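How to Clear Out a Kids' Playroom Without Starting a War

Posted by Merike Vaher in Notholm House & Home

Pick a Saturday morning when the children are at somebody else's house. You can do this with them present, in the way that you can do your taxes on a trampoline.

What you need: three large boxes, a marker, trash bags, painter's tape, and a snack you don't plan to share.

Step 1. Label the boxes Keep, Rest and Go. Rest is the important one. Anything you feel guilty about goes in there, gets taped shut and lives in a closet for 30 days. If a child asks for something by name, hand it over. If the question is "where's my stuff," that doesn't count.

Step 2. Start with the floor. Shelves are more satisfying, but you'll be standing on plastic dinosaurs the whole time.

Step 3. Sort by kind before you decide anything. All the blocks together, all the cars, all the doll shoes - yes, singles too. My sister's kids had 14 play telephones between them, and she only found out when they were in one pile.
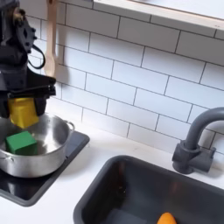

Step 4. Now cut each pile down to what fits in one bin. The bin decides, so you don't have to. Puzzles with missing pieces go straight to the trash, and please don't donate them. Somebody else's grandmother will spend an evening looking for that corner.

Step 5. Put the bins where a short person can reach them. Tape a drawing of the contents on the front. Mine looked terrible and worked fine.

Step 6. Take the Go box out to the car right away. A Go box left in the hallway is unpacked by dinner.

Wipe down the shelves last. Soapy water is enough, whatever the spray bottle says. Next month: the garage, if I can get the door open.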